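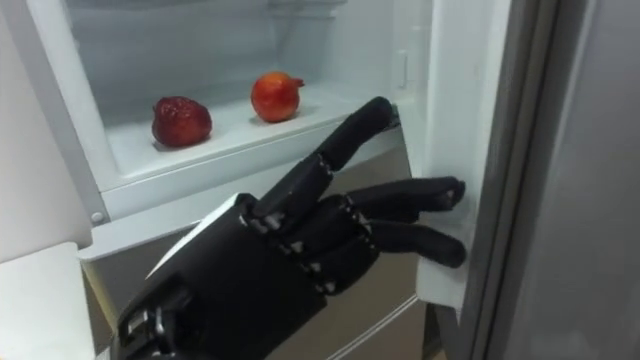

¿Cuántas demostraciones hay que grabar para que la política aprenda algo?

Depende de lo variadas que sean. El plan de Skevar pide 500 para toda la tarea de la nevera, repartidas entre abrir, coger, dejar y cerrar. Con menos se puede entrenar, pero luego el robot copia hasta las manías del operador, y las mías no merecen ser heredadas.

Agosto, cuaderno de teleoperación, sesión de tarde

16:20. Arranco con el guante recién calibrado. El pulgar sigue llegando tarde respecto a los demás dedos. Ayer le eché la culpa a la red, hoy se la echo al guante, mañana ya veremos. Subo la ganancia del pulgar y bajo el filtro. Mejora algo. El índice, en cambio, ahora tiembla como si hubiera tomado café por los dos.

16:45. Primera tanda, 20 episodios. Descarto 6: en cuatro solté antes de tiempo y en los otros dos me rasqué la nariz con la mano del guante. El robot, muy obediente, también lo intentó. Queda anotado en el registro como "movimiento no relacionado con la tarea".

Apuntes sobre la puerta:
- Empujar con los dedos estirados va mejor que intentar agarrar el canto.
- Si entro con la muñeca baja, pierdo la referencia de profundidad y acabo tanteando como quien busca el interruptor a oscuras.
- No corregir a mitad de empujón. Mejor parar, retirar y repetir, aunque el episodio salga largo.

17:30. Paso a la parte de coger y dejar en la cesta. El agarre por el lado de la puerta me sale más natural que de frente, pero obliga a girar mucho el antebrazo y el brazo protesta cerca del límite de la articulación. El mío también. 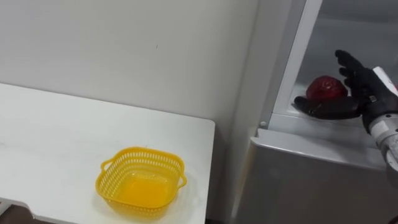
Mano abierta junto a la pieza roja del estante; cesta amarilla en la mesa, todavía vacía.

La consola de Loureiro marca una latencia estable, así que me quedo sin excusa para los agarres torpes. Lo que más ayuda es colocar primero el pulgar y cerrar luego el resto despacio. Si cierro todo a la vez, la pieza rueda hacia el fondo y toca ir a buscarla con los nudillos.

18:10. El script de Skikau ha etiquetado 11 episodios seguidos como "éxito". En uno de ellos la mano se cierra con mucha convicción sobre el aire. Revisar el umbral de contacto antes de subir nada a Berwood.

Pendiente:
- Cambiar de operador en la próxima tanda, para que no todo salga con mi estilo.
- Mover la cesta entre episodios. Llevo toda la tarde con ella en el mismo sitio.
- Pedir otro guante. Este ya huele a proyecto largo.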